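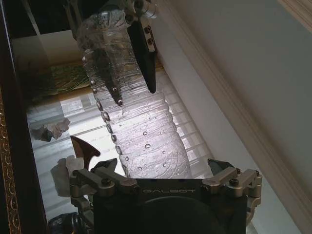 Veronica Pîrvu reckons I carried too much water over the saddle. She walked the same stretch a day ahead of me and left a note in the hut book at Stundilwood, three lines, all of it about water. Creek running at the second gully, she wrote, don't haul more than a litre up there, your knees will thank you. I read it after I'd hauled three. So.

Knees not thanking me. Both a bit puffy tonight, left one worse. Had them up on the bench against the wall for 30 minutes and ate dinner like that, bowl on my chest. Couscous again. Put the last of the chilli flakes in.

Started at first light, earlier than I meant to, because the wind got under the fly and kept slapping it. Packed up in the dark and left a tent peg behind I think. Counted at lunch and one short. Walked the first hour in my puffer jacket and then had to stop and strip off on the steepest bit, naturally.

The climb. Long, loose rock, more zigzags than the map lets on. Kept losing the cairns in the scree. Went too far left once and ended up on a ledge with nothing much past it, stood there a minute feeling sick, then went back the way I came on my backside. Not elegant. Found the track again maybe twenty metres below, plain as anything with boot prints all over it.

Afia Bonsu caught me just under the top. She'd slept lower down and still caught me, she's got legs like a goat. We went over together, which was good as the cloud was coming in and I'd been telling myself scary stories. She has a tin sign photo from every pass she's done. The one up here says 3877 and somebody has scratched a smiley face in the 8. Feet, must be, no way was that metres or I'd be dead.

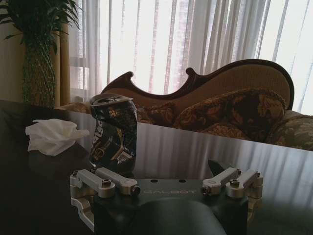
Coming down was slower than going up. Wet grass first, then that greasy clay with roots through it, and I went over twice. Second time put my hand in a thornbush. Afia dug out the worst of it with a safety pin and I made a fuss. She's gone on to the river flat tonight, wants to get the crossing done early before the snowmelt comes up. I said I'd see how I felt. I feel like stopping here.

Crossing worries me a bit. Veronica's note says thigh deep on her and she doesnt say how tall she is. There's a wire upstream apparently but it adds 12 kilometres there and back to the track. Will look at it in the morning and decide. No shame in the wire.

Gear - left gaiter strap gone, tied it with dental floss. Stove fine. Socks disgusting, hung on the nail over the door. Food for four more nights if I don't snack, so three.

51 kilometres done since the road end. Sounds like nothing written down. Felt like a lot.

Rain on the roof now, light. One other pack in the hut but no sign of who owns it, must be down at the stream. Hope they don't snore. Should tape the heel before I sleep, the blister's gone a funny colour round the edge. Tape's at the botom of the pack of course.

Alarm for 5. Porridge, then the river.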